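Do Cows Really Give More Milk When They Hear Music?

Maybe you have heard this one. A farmer turns on the radio in the milking barn, the cows get happy, and out comes more milk. It's a nice story. People have been telling it for a long time, and a lot of them believe it.

Should you? Let's poke at it a little.

First, what does a cow need to make milk? She needs to have had a calf. She needs plenty of food, and a huge amount of water. A big dairy cow can drink a bathtub's worth on a hot day in July. She also needs to lie down and rest for many hours. None of that comes out of a radio.

Now let's visit Trisildale, where Evaristo Gentile milks 104 cows. One summer he played slow songs at every milking, and he was sure the tank was fuller. He told everybody. He even named his best cow Rusik after a song he liked.
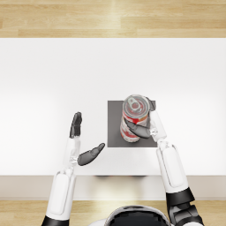
But that same summer he changed two other things. He bought better hay, and he put a big fan over the place where the cows wait. So which one did it? The hay? The fan? The songs? He can't tell, and neither can we. When you change three things at once, you don't get to pick your favorite and say that was the reason.

And was the tank really fuller? Evaristo hadn't written anything down the year before. He was going by memory, and memory likes a good story as much as you do.

A fair test would go something like this. Take 100 cows and split them into 2 groups. Give both groups the same food, the same barn and the same milking times. Play music for one group and leave the other in peace. Write down the milk every day. Then swap the groups and do it all over again. That's a lot of work, and most people who tell the story haven't done it. 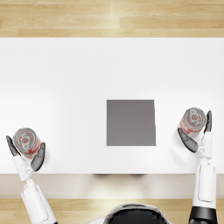
Ilaria Serra wrote in to say that her cows do walk into the parlor more calmly with the radio on, and she doesn't care what any test says. Fair enough. Scared cows hold back their milk, so calm ones are easier to milk. But maybe her cows just like things to be the same every day. If they always hear the radio at milking time, a quiet barn might feel strange to them. A humming pump might work just as well as a song.

So could music help a little? It could. I'd want to see the numbers first, and I'd want to know who wrote them down. If somebody is selling a special "cow music" speaker, I'd look even harder.

Try asking this the next time you hear a farm story: what else changed that day?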